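Hoani Fan Community, Monthly Planning Meeting
Minutes, Tuesday, September 19, 2023
Held in the back room at Restetti and on the group call

Chair: Wanting Du
Minutes: Guangming Qian
Apologies received by message and read out.

1. Last month's minutes

Approved with one correction. The listening party for Hoani's acoustic EP ran until nine, not ten, and Wanting would like it known that she was home by half past. Everyone agreed it was a fantastic night anyway and that the singalong on the last track should become a tradition!

2. The Sunel tour announcement

This took up most of the first half hour, and no wonder. Hoani confirmed last week that the Sunel tour is going ahead, with 18 dates, and our city is the second stop. Wanting played the announcement clip twice (by request). The outfit, the new haircut and the little wave at the end were all discussed at length, and the minute taker has been asked to record that the haircut is a triumph.

Presale codes go out to newsletter subscribers first. Members who haven't signed up should do it this week with the email address they plan to buy with. We can't hold tickets for anyone, but we can sit near each other if we pick the same section, and the left side balcony was the clear favorite. A few people prefer the floor and will arrange their own meeting point.

Action: Guangming to post the presale steps in the group chat and pin them.

3. Fan page and newsletter

The page is doing so well. We passed 256 newsletter subscribers over the weekend, which is wonderful for something that began as a group text between friends. The red carpet roundup was the most-read piece we've put out, and the interview translation came close behind it. Wanting thanked everyone who stayed up late to get the translation right.

There was a long talk about rumors. We've had a lot of messages asking us to post about Hoani's dating life, and the feeling in the room was that we should stick to things Hoani has said or shared publicly. Gossip from anonymous accounts stays off the page. If a story is confirmed in an interview, we can link to the interview and leave it there. 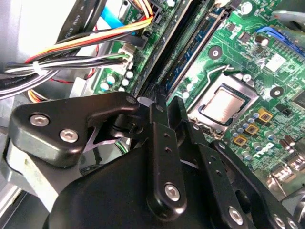

Guangming felt the rule should cover the comments too, and said it was no good keeping the posts clean if the replies underneath were full of guesses about who was at whose birthday dinner. Wanting agreed and suggested a short pinned note, friendly in tone, with moderators removing the worst of it. Agreed by all.

Action: Wanting to draft the note. Keep it under a paragraph, please.

4. Bramotex collaboration

Hoani's capsule collection with Bramotex comes out before the tour, and people are very excited about the green jacket from the teaser. We talked about whether to do a group order to save on shipping. Sizes are the problem, as no size chart has been published yet. We'll wait for it and decide in the chat.

A haul post was proposed, with members sending in their own outfit shots. Loved by everyone. Faces optional. Guangming offered to lay it out the same way as the red carpet piece, with names or handles under each look.

5. Birthday project

We're making a scrapbook again. Last year's book had 2 pages stuck together, so this time it's glue dots only. Letters can be handwritten or typed, one side of the paper, in any language. Drawings are very welcome and there were some gorgeous ones passed around the table tonight.

Deadline is the last day of September. Drop them at Restetti or hand them to Wanting.

6. Any other business

Friendship bracelets for the show: yes, obviously. Bead night will be at Wanting's, starting at 7. Bring scissors.

Karaoke was requested for the next social. The room went a bit wild at this point and no further business was recorded.

Next meeting: same room, date to follow in the chat.

Recent posts
Red Carpet Roundup: Every Hoani Look This Summer
Interview Translation, Full Text
Listening Party Photos and Thank-Yous
Sunel Tour: What We Know So Far
How to Send In Your Scrapbook Page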